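夹爪换了三轮，最后留下的是最便宜那只

下午四点到的Drustilano，Jaime Aguiar还在拧螺丝，让我先坐。没地方坐。站着聊的。

他们组从五月开始比夹爪，三家的：Kultico的平行夹爪，Farkas的细长指，还有一套Kornorus的软指。控制器也换过两种，相机换没换我后面再说。

先问结果。Jaime不太愿意先说结果。“你一写结果，别人就只看那一行。”他说，“我们这台面、这个高度、这批零件，换个地方排名可能就倒过来。”

行，那说过程。

每只夹爪跑637次抓取，同一批零件，同一个人摆。摆零件的是Ilídio Sampaio，他说摆到后面闭着眼都知道哪个料盒在哪。“第一只夹爪我摆得很认真，到第三只，说实话，手快了。”这话他让我写进去，因为他觉得摆放的差异比夹爪的差异还大。后来他们重跑了一部分，把顺序打乱，才敢看数。

Kultico那只，力气够，开合准，问题是胖。零件挨着零件的时候伸不进去。Jaime说头两天大家都喜欢它，“因为单个放着的东西它几乎不掉”。等到料堆起来，就开始碰旁边的。碰倒一个，后面全乱。

软指呢？“拿塑料瓶盖很舒服，拿垫片不行。”垫片太薄，软指贴着桌面一压就弯，指尖翻过去，夹的是空气。Glória Coelho给它改过指尖，贴了一层硬片，好了一阵，后来胶开了。她又贴。又开。她说她现在看见双面胶就烦。

Farkas的细长指是最便宜的，也是大家最不看好的。看着就像会断。没断。Glória说它赢在能钻缝，“别的夹爪要先把东西拨开，它直接下去。”缺点是长，指头一长，末端就晃，快速移动停下来以后得等它稳住。他们在控制器里加了延时，一开始给得太多，整个节拍慢得没法看，后来一点点往下减，减到Ilídio说再减就要掉东西了，就停在那儿。

控制器这块我原本没打算问，是Cristóvão Garcia自己插进来的。他负责写程序，对两种控制器意见很大。老的那个，力控参数藏在三层菜单底下，改一次要重启。新的不用重启，但日志格式隔一个版本变一次，“我写的解析脚本已经改了四遍，你问我喜欢哪个，我喜欢纸和笔。”

那到底选哪个。选新的。他骂归骂。

“调参的时候你要的是快，”他说，“改一个数，马上看，再改。重启一次12秒，一下午重启多少回你算算。”我没算。

再说相机。这个是我来之前最想问的，腕部相机到底值不值。Jaime的意思是值，但装的位置比型号重要。他们试过装得靠外，视野是开阔，可手指尖那块反而看不清，抓没抓住全靠猜。往里挪，指尖清楚了，手指本身又挡掉中间一条。

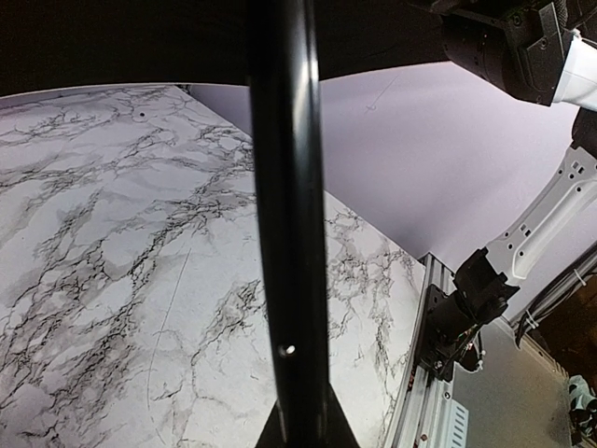
“挡就挡吧，”Jaime说，“我宁可它挡着，起码我知道手指在哪。”Cristóvão不同意，他觉得应该再加一台固定的，从侧面看，两路画面一起用。两个人为这个吵过，现在也没吵完。Glória的办法是把相机支架做成可调的，谁要什么角度自己拧。拧完要重新标定，标定要20分钟，所以其实也没人爱拧。

反光也是个麻烦。手指表面亮，灯一换角度就多一道白的，程序有时候把那道白当成零件边。他们试过磨砂贴纸，试过把灯挪远，现在是两样都用一点。没完全解决。Ilídio的原话是“星期四好了，第二天又不好了”，原因还在查。

我问如果别的组要做同样的比较，有什么建议。Jaime想了一会儿，说先把零件定死。他们中途换过一批垫片，厚度差一点点，前面的数据等于白跑。Cristóvão说日志从头一天就要存全，别想着以后补。Glória说备10个指尖，别备两个。

价格没聊。Jaime说报价是采购那边谈的，他不方便讲，只说Farkas那套“便宜到你会怀疑漏看了什么”。他也确实怀疑过，所以又多跑了一轮，结果差不多。

下一步是双臂，一只手扶着料盒一只手抓。还没开始跑，只把程序框架搭了，Cristóvão估计先要解决的是两只手互相让路的问题，夹爪反倒是后面的事。软指可能会回来，用来扶盒子，它干这个应该合适。Glória听见了，说那胶得换一种先。

走的时候快六点，Jaime又回去拧那颗螺丝了。我问怎么还在拧，他说不是同一颗。

补一句：上面说的抓取次数是每只夹爪的，不是三只加起来，Nuno Magalhães看完稿子提醒我写清楚。重跑的那部份没算进去。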